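Subject: Re: Choir hire scores and the Sturnow concert
From: Tahira Hayat
Date: 31 December 2024
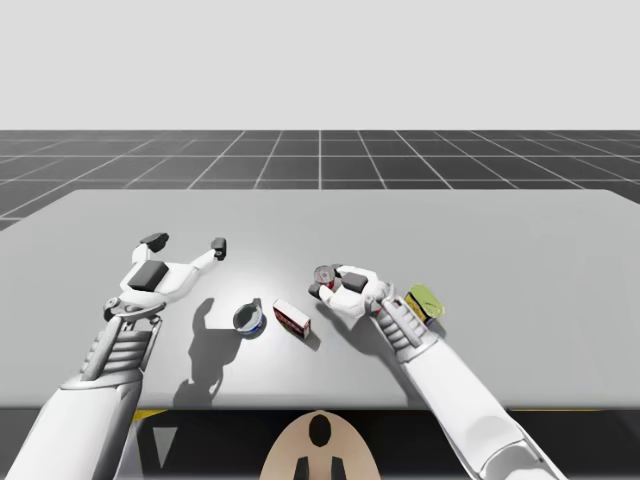
Two robot arms over a table (computer rendering)

Dear Raimonds,

Thank you for your message.

Raimonds Sakalauskas wrote:
> Could the office confirm how many vocal scores of the Vergara
> Mass we may borrow for July, and whether the organ part is
> included? Our Bedeo singers would prefer the older edition.

The library is able to lend 30 vocal scores, together with 2 organ parts. These are the later edition; the older one is held for reference only and may not leave the building. Bar numbers differ between the two in the Credo, so please do not mix copies in rehearsal.

Markings should be made in soft pencil and removed before return. The hire form must reach us before the parcel is sent - a signed copy by email is acceptable. Kindly quote loan number 1722 in any reply.

Yours sincerely,
Tahira Hayat
Music Library, Cestomo Choral Association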